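Open Day at the Semetti Robotics Lab: Gallery

Wednesday, May 15, 2019

Last week we were guests at the open day of Semetti, in their kitchen automation lab. More than 500 people had put their name on the list, so the visit was made in small groups, and each group had 40 minutes. Our group was guided by Manuela Greco, who works on the software, and by Tarık Özkan, who prepares the work tables and the objects.

The first room was for the big arms, and there it was not allowed to take pictures. I can only say that they are faster than I expected, and also more quiet. The second room was the one I liked most. In this room the robots learn to use normal things from the kitchen, the same things that people buy for their home. The project has the name Pider and it started in February.

Tarık explained to us that a rotary dial is a difficult task. The fingers must hold the grip from both sides, turn it, and stop at the correct mark. If they press too much, the whole pot moves on the table. Every try gets a number in a notebook, and on the day of our visit the last number was 1,898.
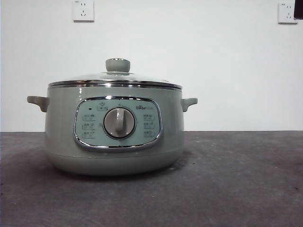
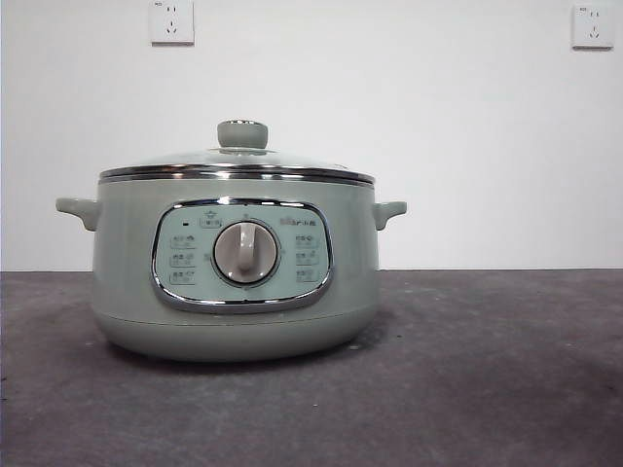 Pider project, second room: the electric pot with the glass lid and the dial on the front.

After this we could ask questions. A lady from our group asked if the robot can read the words on the buttons of a machine. Manuela answered that for the moment it does not read them, it only knows the position of the dial. She also said that the glass lid gives them more problems than the dial, as the cameras do not see glass very well. For the lid they want to try another type of fingers, with a soft part inside.

At the end there was coffee in the corridor, and a short film about Silex, their older project with drawers and doors. I missed the beginning of it because I was still talking with Tarık about the notebook.

The next open day is not decided yet. Groups from schools can write to the lab and ask for a separate visit.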